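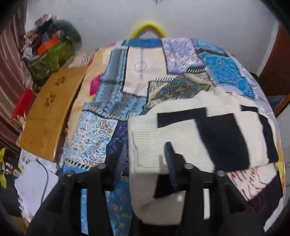
Cream and black knit at the gripper, patchwork on the yellow hanger behind.

Re: [Gongate-floor] Hand grippers and the folding roster

On Wednesday the list got this:

> From next month each folder on the Prarkeck contract will do part of the shift with the hand-held grippers. The recordings will train the folding arm. Target is 400 recorded folds a person. Rates are unchanged and no jobs are affected.

I've folded for a living a long time and I have trouble with nearly every line of that. By hand I get a jumper done without looking. With the grippers I have two stiff fingers and no feel for the knit, and my wrist is gone by smoko. If the rate per piece is unchanged and the pieces take longer, then the pay has changed.

Look at a plain job, one striped jumper with a cat stitched on the chest, and one sleeve folded in.

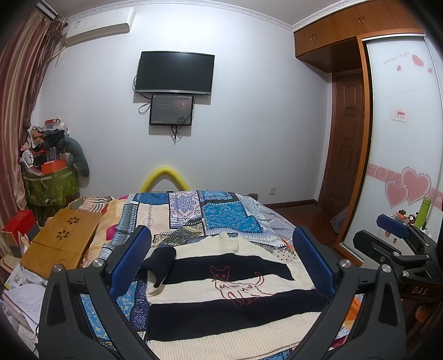

A folder on the Salcedo crew replied off-list that the grippers got easier after the first 600 folds, and that they'd sooner be paid to record than be stood down. Fair enough. They also said their crew went from 8 on the late shift to fewer once the arm came in, and they couldn't get a number out of anyone. I'd like that number before I pick the things up again.

I'm not against machines. The press saved my back. But the press didn't need me to teach it first — and I'd want something in writing on who keeps the recordings, and whether we're paid by the hour while we make them.

Pasting the start of the Marutcombe site bulletin, for anyone who didn't get it:

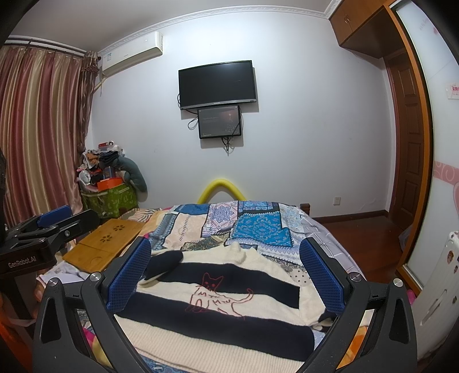 **MARUTCOMBE, November** — The site has now logged 3,084 recorded folds. Staff are reminded to favour soft knits and to redo any fold where the garment slips. Redone folds don't count towards the target.

Note the last sentence. Who is paying for the slips?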